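The woman who runs the breakfast room at the Drorncombe guesthouse gets up at 4:30 a.m. in the season and a little later the rest of the year. She has kept the place open for 16 years, most of them with one helper, and she agreed to talk on the condition that her name was left out.

"People in town know who I am," she said. "Everyone else can just come and eat."

The guesthouse has 14 rooms. When she took it over from her aunt, breakfast was toast, boxed cereal and coffee from an urn. She kept the urn for two summers and then gave it away.

"The coffee sat there from six until ten. By the end you could have painted a fence with it. I started making it by the pot, and that was the first real change I made."

Eggs came next. She buys them from a farm on the Feng road, and the price has gone up every spring. She used to offer them five ways. Now it is scrambled or boiled.

"I had a man send back a poached egg three times. I thought, I have 20 minutes before the second sitting and I'm standing here with this egg. So I took poached off the card. He came back the next year and had scrambled and said it was very good."

Bread is baked in the house four mornings a week. On the other mornings it comes from Zovham, the bakery by the bus depot, which she describes as reliable and a bit heavy on the salt. The jam is hers. Last August she put up 381 jars, mostly plum, and ran out before the winter was over.

She did not train as a cook. She worked in the office at Trasteck, a pump supplier, and did the ordering there, and she said the job taught her more about breakfast than any cookbook. She still writes her orders on paper and files them by month.

"You learn what you use. I can tell you how much butter we go through if it rains all week. It's more, because they stay in and have another slice."

Asked about guests who skip breakfast, she shrugged. Some leave before six for the early bus, and for them she packs a roll, a boiled egg and a piece of fruit the night before. She does not charge extra for it.

"It's in the price of the room. Why should they lose it for having a bus to catch?"
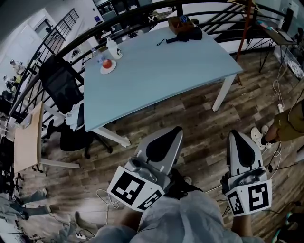

Photo: Drorncombe Guesthouse

Her own breakfast is short. She has a mug of tea before anyone is up and eats properly after the last plates are washed, usually toast and whatever fruit is left.

She has been asked to add a lunch menu and has said no each time. The kitchen is small, and the afternoons are for laundry and bills. There was one summer when she tried sandwiches. Most of them went home with the helper.

"I know how to do one meal," she said. "I'm still fixing things about that one. The oatmeal isn't right yet. It's fine at seven and too thick by eight."

She is trying a lower heat and a wider pot this year. If that doesn't work, she plans to make it in two batches and put up with the extra washing.

Breakfast is served from 6:30 to 9:30 a.m. Visitors who are not staying at the guesthouse can eat there too, if they call the evening before.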